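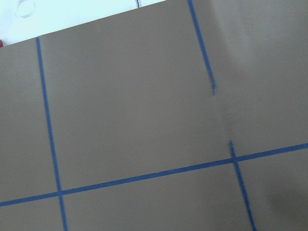
Blue tape laid out in a partial grid on a taupe surface.

Setting out a floor before the first tile goes down

Naa Nartey has been fixing floor tiles in and near Sturside for 19 years, and spends the first morning of most jobs without opening a bag of adhesive. The time goes on setting out: finding the centre of the room, checking the walls against each other and deciding where the cut tiles will fall.

"People ring up and ask how many square metres I lay in a day," she says. "It depends on the room. A plain rectangle with a flat screed is quick. A kitchen with a chimney breast, two doorways and an island can take until lunch before I've got a line I'm happy with."

Her method starts with the walls. She measures the length of the room in three places and the width in three more, and writes the figures on the subfloor in pencil. In the terraced houses at Utiston, where much of her work comes from, the two ends of a room seldom agree. A difference of a few millimetres can be lost under the skirting. Anything more has to be dealt with in the layout.

"The usual mistake is to take the longest wall as true and work off it. If that wall runs out, every joint in the room runs out with it, and you see it worst at the door. I work off the doorway, or off whatever the eye goes to first."

From the chosen reference she strikes a centre line, then a second at right angles, checked with a three-four-five triangle. She prefers to scale the triangle up as far as the room allows, as a small error in a short side grows over a long run. A laser is used for checking. The lines themselves are chalk on bare screed, and low-tack tape on anything that has already been primed or painted.

"Chalk doesn't hold on some primers. You come back from the van and it's gone. Tape stays where it is, but you have to be strict about which edge you're working to. I always work to the left edge and the near edge. If I've got someone helping, that gets said out loud before we start."

Tape must come up before adhesive is spread over it. She lifts it one bay at a time and leaves the neighbouring strips in place until the tiles beside them have been set.

Tile size governs the next stage. For a recent hallway and kitchen in Nerkbridge the client had chosen a square porcelain tile, 600 mm each way, with a 3 mm joint. The hallway measured 1,665 mm across at its narrowest point. Two full tiles left a remainder that could be taken as one wide cut on one side or split between both.

"Two tiles and two joints is 1,206, so you've got 459 left, less your gap at the wall. Split that and you have two cuts a bit over 220. That's wide enough to look deliberate, and it puts a joint down the middle of the hall. The client wanted a tile down the middle. We tried that dry as well, and it came to the same cuts with three joints in different places, so I had to draw it for him."

She pauses and corrects herself. "No, that's wrong. With a full tile in the centre you get 600, then a joint each side, and what's left is 529 and a half a side. So one full tile and two big cuts. More waste, but it lined up with the front door. That's the one he went for."

Cuts narrower than a third of a tile are avoided where possible. They are awkward to bed, and they draw attention to a wall that is out of square. Where the sums give a sliver, the whole grid is moved by half a tile.

Movement joints are planned at the same time. Nartey leaves a gap at every wall and upright, covered by skirting or filled with a flexible sealant, and carries any joint in the screed up through the tiled surface. Heated floors are divided at the doorways.

"I get called out to look at tented floors. Tiles lifted in a ridge down the middle of the room. Nearly always it's been grouted tight to the wall all the way round."

Her tools are mostly old. The exception is a Lanz rail cutter, bought in April, which replaced one she had used since her apprenticeship. A dry run follows the marking out: one row in each direction, spaced but not fixed, with the cuts checked at both ends. Boxes are opened and mixed at this point so that any variation in shade is spread across the floor.

On pricing, she lists setting out as a separate line. Some customers question it. "I tell them they can watch. Most of them go and put the kettle on after ten minutes."

Her next job is a bathroom with a sloping ceiling and a floor that falls roughly 40 mm from the door to the window. The levelling will be done first, and she will measure the walls again once it has set.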